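Ticket 41: Table top in the back room feels tacky, second report
Opened by Josefina Huenchumán, Zúñiga building. Status: open again

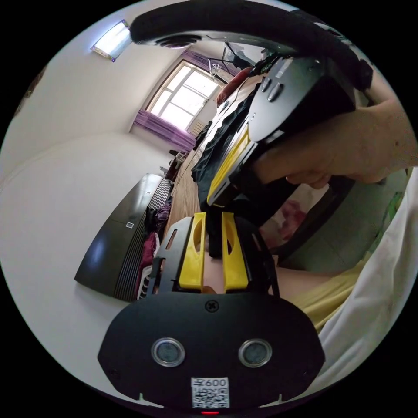 Attachment 1. Light surface, down in the gap between the two yellow fingers.

Problem as reported
The top of the long table in the back room is tacky. Paper sticks to it a little, and if you lean on it with bare arms you feel it when you get up. It is worse toward the window end. The first ticket on this was closed in September with the note "cleaned, resolved." It was cleaned. I don't agree that it was resolved.

Monday, 8:40, Fidel Durán, Mitinance
Read the old ticket. It was closed the same afternoon it was opened, which is quick for a finish problem. No record of what was used to clean it or who checked it afterward. Josefina, can you tell me what you wipe the table with on a normal day?

9:15, Josefina
Plidelach spray, the one in the supply closet. Everybody uses it. The label says it leaves no residue, and I have my doubts about that.

9:30, Fidel
So do I, but I have doubts about the table too. Ciler supplied the top and their care sheet says any household cleaner is fine. I have never seen a finish where any household cleaner is fine. I'll come up with warm water and some plain dish soap and we'll do one small patch before anybody orders anything.

11:05, Fidel
Did the patch at the window end, a square 50 cm on a side, marked with masking tape. Warm water, a few drops of soap, soft cloth, then a rinse with clean water and a dry towel. The rinse water came up cloudy. Did it a second time and it came up less cloudy. The patch feels smooth now compared with what's next to it. That tells me there was something sitting on top. It doesn't tell me that's the whole story. I've seen a top feel great for an hour and go gummy again by the end of the day.

Please leave the patch alone. No spray, no coffee cups, nothing.

2:20 pm, Khôi Hứa
Somebody suggested on the phone that it's heat from the window. I don't buy it. The shelf under the same window has the same Ciler top and it feels fine. The shelf also never gets wiped, going by the dust.

2:35, Fidel
That's useful, thanks. Please keep not wiping it. I put some spray on one corner of the shelf and let it dry by itself, the way it does on the table when people spray and walk off. Next to it I did a second bit where I sprayed and buffed it dry right away.

4:50, Fidel
Results so far:
- Table patch, soap and water: still smooth.
- Rest of table: same as this morning.
- Shelf corner, sprayed and left: slightly tacky. I had Khôi try it without telling him which corner was which and he picked the same one.
- Shelf, sprayed and buffed: can't feel anything.

One try on one corner is thin evidence. But it points at spray being put on too heavy and left to dry, over and over. The first ticket was "cleaned," and I would put money on it being cleaned with more of the same spray.

Next morning, 8:10, Fidel
Patch is still smooth after a night. Washed the rest of the table the same way, in sections, changing the water each time. Took the full 100 minutes I'd blocked off and I could have used more. There is one spot near the middle that didn't improve much. It might be old tape glue, or the finish itself may be soft there. I am not going to scrub it with anything stronger until Ciler answers in writing. Their phone answer was "that shouldn't happen," and I can't do anything with that.

What to do from now on
1. Water and a drop of dish soap for daily wiping. Rinse cloth, then dry.
2. If you must use the spray, put it on the cloth and buff until dry.
3. Don't put tape on the top. My masking tape comes off today.
4. If it gets tacky again, write down where and what was used last. Don't clean it first.

I'm leaving this open for 13 days. If the window end is still smooth by then I'll believe it. The middle spot gets its own ticket either way.

Comments (4)

Eulalia Painemal
We had the same thing in our kitchen and blamed the counter for a year. Vinegar did nothing, by the way. Soap did.

Tadeo Gaete
Not convinced. If the spray was the cause, why isn't the whole table the same? Window end was always the worst.

Fidel Durán
Fair question, and I don't have a good answer. People sit at that end more, so it may get sprayed more. Could also be that Khôi is wrong about the heat and it matters a bit on top of the residue. I'll check both ends when the wait is up.

Josefina Huenchumán
Day three, still fine. Somebody has put the spray bottle back on the table. I moved it to the closet.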